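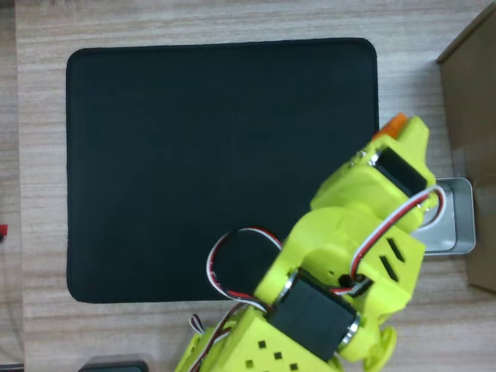 4. Mats, trays and the idea of a marked work area

4.1 The claim

Advice on keeping a table in order nearly always starts with a mat. The version we were given at Claladlow, taken from the Nodix handbook, says that a mat "tells the hand where the work is" and that things not in use will drift to the edge of the table on their own. Tefera and Bagheri repeated the claim in their earlier report and built their scoring sheet around it. An object on the mat was scored as in use, and an object off the mat was scored as stored. The sheet is quick to fill in and two people using it tend to agree, which probably explains why it has lasted. Agreement between two scorers says very little about whether the thing they agree on is true.

We had used the same sheet ourselves for most of a year before Dalia Ouali asked what would count as evidence against it. None of us had an answer. If a person picks up a cup from the bare wood, drinks, and puts it back, the sheet says the cup was stored. If a stapler sits on the mat untouched through a whole session, the sheet says it was in use. The rule can't be wrong because it was never asked to predict anything.

4.2 What a still view can and cannot show

Figure 1 is the kind of view the sheet was made for. A large black mat with rounded corners lies roughly squared to a light wooden tabletop, and a wide band of wood shows on its left and along its top and bottom sides. A shallow metal tray with raised, rounded sides sits to the right of the mat, in front of a brown cardboard box. Scored by the old rule, tray and box are both stored.

We don't think that reading can be defended. A shallow tray is a container that can be reached into at any point during a task, and one standing beside the mat is as close to the work as many things that would be placed on it. The box is harder to call. It may hold supplies, it may be a barrier at the side of the table, or it may be packaging that was set down and left. A single view doesn't settle the matter and we would be suspicious of any scorer who felt sure.

The mat itself raises a second problem. It is dark and the table is light, so the eye takes the mat as the subject and the wood as background before a single object has been looked at. Lụa Trương, who trained our scorers, noticed that they went over the dark area first and came to the wood later, often quickly. We didn't test this properly. It is a plain possibility, though, that some of what has been reported as tidy behavior around mats is a habit of the people doing the scoring.

4.3 Rescoring the Claladlow set

We went back to the 629 tabletops in the Claladlow set and scored them again with the boundary rule removed. Each object was given one of three labels: within easy reach of a seated person, reachable only by leaning or standing, or unclear. The mat was recorded as an object like any other. This produced 3125 object entries, excluding the mats.

A mat was present on 442 of the tables. On 357 of those, at least one open container (a tray, a dish, a lidless tin) stood off the mat but within easy reach. Under the old sheet every one of these containers had been written down as stored. That is a large share of tables on which the marked area and the area a person can comfortably use don't match, and it was sitting in the data the whole time.

Jamshid Moradi objected to this on the grounds that "within easy reach" is also a judgment made from a picture, and we accept the point. We had no measurements of the people who used the tables, and a seated person's reach depends on the chair, the height of the top and how willing they are to stretch. Our label is a guess with better manners than the old one. We prefer it because it can be checked later against someone sitting down at the table, and the mat rule can't be checked against anything.

4.4 Does a mat do nothing, then?

It would be easy to swing too far. A mat covers part of a surface and stays more or less where it is put. It protects the top, a point made at length in the Pluswood care leaflet, and we have no quarrel with it. People who write by hand told us they like something under the paper. Several said they lined the mat up with the edge of the table each morning, and that doing so made them feel ready to start. We have no reason to doubt them. Feeling ready to start and having an ordered table are separate matters, however, and the handbook slides from one to the other in a single paragraph.

The Zeman trial is often cited here. It compared the same tables before and after a mat was added in March and reported fewer loose items afterward. The people taking part had been told that the trial was about tidiness, and each table was cleared so that the mat could be laid. Any table looks better just after it has been cleared. The report has no group whose tables were cleared and left bare, so the effect of the mat can't be separated from the effect of lifting everything off. We wrote to ask whether such tables had been kept and left out of the report. The reply, dated October 15, 2022, said that they had not.

We also looked for the simplest thing the claim would lead one to expect: that loose items would gather along the far edges of tables with mats more often than on tables without. The two groups could not be told apart on this point. The number of unclear labels was high in both, mostly because views taken from above leave out part of the table, and things near the sides show only as a rim or a sliver. With a fuller view of each tabletop the answer might change. Our result is a failure to find the effect and should be quoted as that.

4.5 Changes to the scoring sheet

For the rest of this paper we drop the categories "in use" and "stored" wherever the only source is a still view. Trays and other open containers are listed separately from boxes, and no purpose is assigned to either. Squareness of the mat to the table is still noted, out of courtesy to earlier work, but it isn't entered into any score. Section 5 uses the timed sessions, in which hands can be followed from one place to the next, and there the word "use" comes back with a narrower meaning: the object was touched during the session.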